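Robot club, week whatever it is now

I've been meaning to write this up since December and kept putting it off, because every time I sat down to do it something new had happened and I wanted to include that as well. So this is going to be a bit of a jumble. Sorry!

For anyone new, I go to an evening robotics club at the college. We call ourselves Storirora, which doesn't mean anything. It came from somebody leaning on a keyboard when we had to fill in the sign-up form, and then it was printed on the door and that was that. There are students from the college, a few people like me who work in the day and just like this stuff, and Abílio Rebelo, who runs the whole thing and has the patience of a saint. He teaches electronics in the mornings and then stays on until we get thrown out at 9pm.

When I joined I couldn't write a line of code. I'd built a line-following buggy from a kit once, and it followed the line very nicely until the first corner. I half expected to be sent to sweep the floor. Instead Abílio sat me down with a spare wrist joint and a screwdriver on my first evening and told me to take it to bits and put it back together, and I was hooked before I'd found all the screws.

This year's project is the drinks task. There's a student competition called the Drilau in the spring, and each team gets a set of household jobs to do with two arms. You can fold a tea towel, sort cutlery, or pour a drink. We picked pouring. I voted for the tea towel and I'm very glad I lost, because the team next door picked the tea towel and they have gone a bit strange.

The rules are simple enough. One hand picks up the bottle, the other looks after the cup, and the robot has to get 90 millilitres into it with as little as possible on the table. You get points for the amount, points for being tidy, and you lose a lot if you knock anything over. There's a time limit too, but we're not even thinking about that yet.

What I love about it is how much is going on in a job I do ten times a day without noticing. Pick up a bottle of water and pay attention to what your hand does! You squeeze a bit, you feel it give, you squeeze a bit less. You tip it, the weight runs to the other end and your wrist sorts that out for you. We have to teach every bit of that. The way we do it is by showing. One of us guides the arms through the whole job while the computer saves the lot, and then we do it again, and again, and later on the training program (ours is called Danow, written by last year's group and held together with string) tries to work out what all those goes have in common.

We have 319 good runs saved so far. The plan is 700 before the competition. Some evenings we get loads done and some evenings a cable works loose and we spend two hours with our heads under the table, but I don't mind those evenings either - you learn where everything goes.

The first time Danow ran the arms by itself I'm not ashamed to say I screamed. It went down, took hold of the bottle, lifted it, and then poured very calmly onto a spot well to the left of the cup. Everyone cheered anyway. Two weeks later it got the cup. It was 70 millilitres, so under the mark, but it was in there, and Abílio drank it.

My own job this term is the grip, and I've become a complete bore about it. I've tried high up by the neck, low down near the base, and everything between. Low feels safe but you run out of wrist when you tip. High is lovely for aiming, except that the bottle swings. Lately I've settled on fingers curled round the label with the bottom of the bottle left sticking out below the hand, and I'm really pleased with how it looks, all tilted over a little as if it can't wait. The cap is on there, and anyone wanting to practise grips should do the same until they trust themselves. The other hand is harder for me, as I keep wanting it closer to the cup than it needs to be. 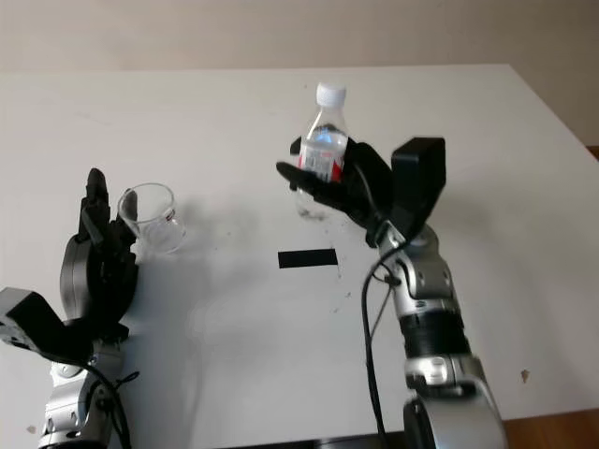 Marking up the table was the Mäkelä method, named after the old bench in the corner with that name painted on its side, where the first team worked. They put down bits of tape so that things went back to the same place after each run, and we copied them for a while. Then we found that if the cup always starts in one spot, the program only learns that one spot. Now we move things about on purpose. There's still a little black strip lying in the middle of the white top, and I use it just to get my bearings before I shift everything somewhere new. I'm also going to bring a proper cloth next time, as there are specks and smudges all round that part of the table and a small brown spot over by the right edge that is annoying me.

Next up is different cups. We've been using the clear tumbler for everything, and the rules say the judges can bring their own, so I've been round the charity shops and come back with a mug, two beakers and a very ugly goblet. I can't wait to see what it makes of the goblet.

If you're near the college and fancy it, come along, we start at 6pm and there's usually cake. I'll post again when we've got through the next batch of runs.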